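Cutlery Sorting: A Progress Note from the Student Robotics Project
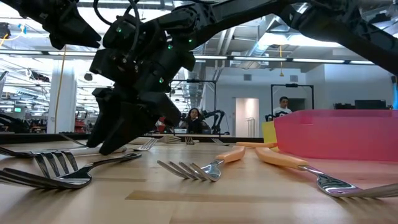

The arm above the cutlery table, with forks set out beside the pink bin.

The spring term has been a full one for the student robotics project at Gorkent, and I have been asked by several parents and former members when I would next write something on this page. I supervise the project alongside my colleague Heather Haldane, and the views given below are my own.

Members are working this term on the tabletop task set for the Menzies Challenge. Teams are required to have an arm pick up mixed cutlery from a wooden surface and place it in a container. The rules permit the items to be laid in any direction, and the judges may rearrange them between attempts. Our members chose to begin with forks alone, some with plain metal handles and some with thick orange ones, on the grounds that a fork is the least forgiving item in the drawer. The handle is slender, the tines catch on their neighbours, and a grip taken a little too near the head will turn the whole piece in the fingers.

Vinh Ung has taken charge of the approach movement, by which is meant the last short descent before the gripper closes. His first version came down at the same angle whatever the direction of the fork. It performed acceptably when the handle lay across the table and poorly in every other case. The present version turns the wrist before descending. I was pleased to see that he had written up the failed attempts as carefully as the successful ones, and his notes have been placed in the shared folder for next year's members to consult.

Samina Marwat is responsible for the layouts. Each practice session begins from a written plan showing where the items are to be placed, and she has insisted, quite properly, that no one tidy the table to make an attempt easier. The orange handles have given her group some trouble. They are easier to find than the metal ones but a good deal thicker, and the opening of the gripper has had to be adjusted to suit both. Translucent plastic has proved awkward as well, and the rim of the bin is still judged wrongly from time to time.

The two year groups now share the Wednesday session. This was Ms Haldane's suggestion, and I will admit that I had reservations concerning noise and the available bench space. The arrangement has worked well enough that we intend to keep it until June. Kai Seidel, who joined only last autumn, has been shown how to restart the arm safely after a stop and may now do so with a supervisor present.

I should like to record our thanks to Rekha Hegde of Cludora, who gave up an afternoon to speak to members on the subject of cable routing. Several of the questions put to her were better than my own would have been. Her advice on leaving sufficient slack at each joint has since been added to our checklist.

Three matters remain open. The team has yet to decide whether spoons should be introduced before the regional round at Zesham or held back until afterwards. The practice timetable for the final fortnight has not been agreed. Lastly, those members wishing to travel to Zesham are reminded that signed permission forms should be returned to Ms Haldane, and that forms sent to me will only be passed on to her.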